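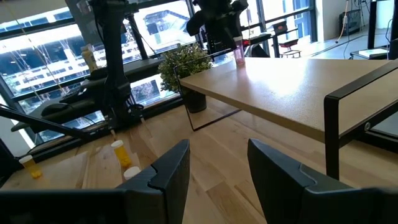
Pill bottles, loose caps and a butcher-block top by the window - how do you keep it all straight?

Posted by Noelia Figueroa in Kitchen & Home, Kunville Neighbors Help

Hi everyone, I've been reading this board for ages and have finally worked up the nerve to post. My mother moved in with me in July, and between her prescriptions and my own vitamins we've ended up with amber bottles all over the butcher-block top by the big windows. I put a raised wooden board at one end so they'd have a home of sorts, and it does look nicer, but it hasn't fixed much. The caps come off and get set down on the wood, and then we have a bottle standing open on one side and a white cap on the other and have to work out which goes with which.

The windows there run all the way to the floor and the room gets lovely light. I can see the balconies across the street while I have my coffee, and I'd hate to give up using that spot. But my sister says I'm cooking the pills. The mustard has also somehow moved in on the window ledge and I suppose she has opinions about that too, she just hasn't gotten to it yet.

So, two things really. Is it bad to keep medicine near a bright window if it's in those orange bottles? And does anybody have a routine for the caps? Mom has arthritis and hates the push-and-turn kind, so she leaves them off when she thinks I'm not looking. I bought a weekly organizer made by Otico and she won't touch it. She says she likes to see the bottle with her name on it, and I can't really argue with that.

Thank you in advance, and sorry for going on!

Bonifacio Montoya

Welcome, Noelia, and please don't apologize, this board would be very quiet if we all kept it short. I looked after my dad for a good many years and we had very nearly the same setup, only with a much uglier counter.

About the window first. The amber color is there to cut down on light, and it does help, but it won't do a thing for heat. A ledge or a counter behind big glass can get a good deal warmer than the rest of the room on a summer afternoon. Most medicine labels ask for room temperature and a dry place, and some are fussier than that, so I would move the bottles to a cupboard or a drawer away from the stove and the sink. A bedroom dresser works fine. Then call your pharmacist, read the names off the labels, and ask if any of them should be replaced after sitting in the sun. They get that call all the time and they won't make you feel silly.

Now the caps. Ask the pharmacy for easy-open ones. In most places they can do it if the patient asks, and your mother may be much happier about closing a bottle she can open again. The one big warning is that easy-open caps are easy for children too, so if there are any grandkids coming by, everything goes up high or behind a lock. A bottle left open is also picking up moisture from the room, so closing them is worth a little nagging.

What worked for Dad was one bottle at a time. He'd bring it to the table, open it, take what he needed, and put the cap back on before he was allowed to reach for the next one. It took us almost 2 weeks to get it to stick, with some grumbling (most of it mine). I also wrote the same letter on the cap and on the bottle with a permanent marker, A and A, B and B, so a stray cap could always find its way home. Just keep the marker off the printed label.

I would keep your raised board, by the way. Use it as the spot where the bottle gets opened and then goes back to the drawer. And keep the coffee there, of course!

Van Wijk

get a tray with a lip. caps roll. Mine came from Bevon and has lasted fine. Mustard is ok on the ledge for lunch but check the label, some say refrigerate after opening

Noelia Figueroa

Oh, these are wonderful, thank you both. I called the pharmacy on Friday and the easy-open caps are no trouble at all, they only needed to hear it from Mom herself, so I handed her the phone and she had a very nice long chat with them. I'm going to clear out the top drawer of the hall dresser tonight - it's mostly old birthday candles and takeout menus - and the bottles can live in there. No little ones in the house, but my nephew visits at the holidays, so I'll look for a latch before then.

Bonifacio, I did the letters this morning. Mom wants to know why she got B.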